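Against the clean bench
Jun 11, 2024

Most write-ups of home-built arms begin with an empty table. The cell we put together at the Branbridge shared workshop has two arms on one aluminum rail, a white top and walls papered with bullfinches, and I want to argue that the clutter in it should stay.

The usual advice is to fix the lighting, clear the surface and pick a rigid test object with square edges. A machined block is a fine way to check repeatability. It is a poor way to learn whether a gripper is any good. A block does not bend, its cover does not lift, and it presents the same thickness wherever you take hold of it.

A paperback does all the wrong things. Grip near the spine and it behaves like a slab. Grip at the open side and the pages fan, the center of mass moves and the wrist has to deal with a load that was not there a moment earlier. I would take 40 attempts with a worn paperback over 2,000 with a block, and I would want the failures logged by cause.
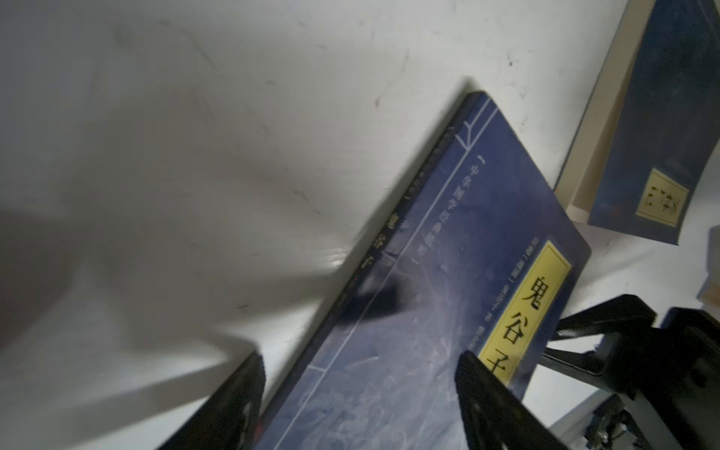 Paperback work on the Branbridge cell.

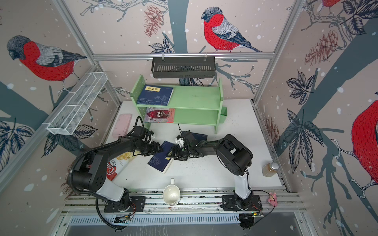

The second arm is the other point of dispute. Members keep asking why we did not spend the money on one better unit. With a single arm, turning a book over means dragging it to an edge or building a fixture. With two, one holds and the other regrips. The cost is calibration: both bases must agree on where the table is, and on a shared rail any slip in a clamp shows up as an error in both. We recheck after every 35 hours of running. It is dull work and I have found no way around it.

Graltico sells a tidy enclosure with plain grey panels, and I can see the appeal. Plain panels make the vision problem easier – that is my objection. A system tuned against blank walls has been tuned for a room few of us live in. Patterned paper is cheap, and so is a jar or a pencil case left on the table. If the software cannot tell a book from what is beside it, I want to know in the workshop.

None of this excuses sloppy wiring. Cable loops should clear the elbow through its full travel, boards should be fixed down, and the stop switch should be reachable without leaning over the rail.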